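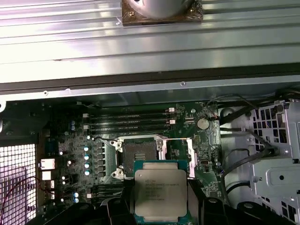
Figure 3a. Xeon processor held between the gripper fingers near the open socket.

Rafsan Weerasinghe
2024-05-01

4.2 Processor placement

The cell was built in the shared workshop at Flurkbridge under the Triltar project. Placement was treated as a separate stage, as the socket allows very little sideways error. The approach path was stored as 140 points and replayed at low speed – no force limit was changed between trials.
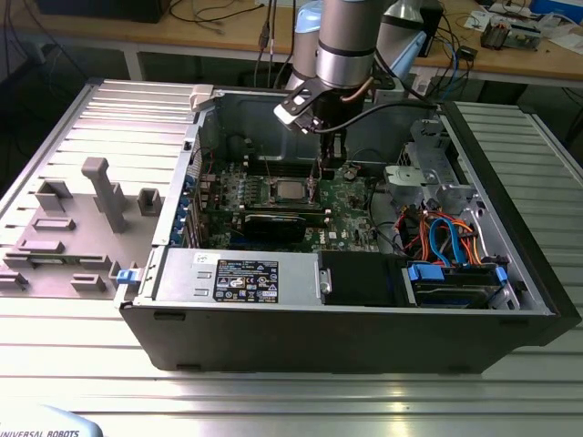 Figure 3b. Arm above the Dell tower, with a processor in the socket.

The tower was laid on its side for all work on the board. Fixtures stayed on the slotted panel beside it, within reach of the arm.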